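Tromitz Rules for Handheld Gripper Demonstration

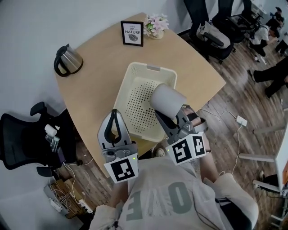 The Tromitz Rules are a set of working practices for recording manipulation demonstrations with handheld grippers. They cover the preparation of the work surface, the conduct of the operator, the handling of fiducial markers and the acceptance of finished recordings. The rules were first drafted at Rultodberg for household pick-and-place tasks and were later adopted, with changes, by the Yurt and Serley projects. The current edition is dated Thursday, March 6, 2025.

Scope

The rules apply to tasks in which a person operates one or two grippers by hand and the recorded motion is later used to train a robot policy. Typical tasks include placing a cup in a basket, sorting cutlery and folding small cloths. Teleoperation of a powered arm is outside the scope and is covered by a separate document.

Markers

Each gripper carries a cube with printed fiducial markers near its base. The markers are used to recover the position and orientation of the gripper. No two visible faces on the same cube may carry the same marker. Faces must be flat, matte and free of tape. A cube that has shifted on its mount is to be refitted and recalibrated before work continues, and all episodes recorded since the last calibration check are set aside for review.

Operator conduct

The operator begins and ends each episode with both grippers in view and the fingers open. Objects are touched only with the gripper fingers; an object moved by hand during an episode voids it. Rigid containers are entered from above or over the rim, and the held object is released only after downward motion has stopped. Sleeves and cables are kept clear of the marker faces. Operators rest after every 32 episodes.

Background

Early drafts required a plain backdrop and a cleared room. This was dropped in the December revision, as policies trained on such recordings performed poorly in furnished rooms. Ordinary furniture and bystanders are now permitted, provided that they stay outside the reach of the grippers. Floor cables must not cross the operator's standing area.

Acceptance

An episode is rejected if marker tracking is lost for more than 8 consecutive frames - a limit that Serley applies only while an object is held. In the trial set used to prepare the current edition, 764 episodes were submitted and 390 passed without correction. Most rejections concerned covered markers. Rejected episodes are kept with a reason code and may be used for testing, but not for training.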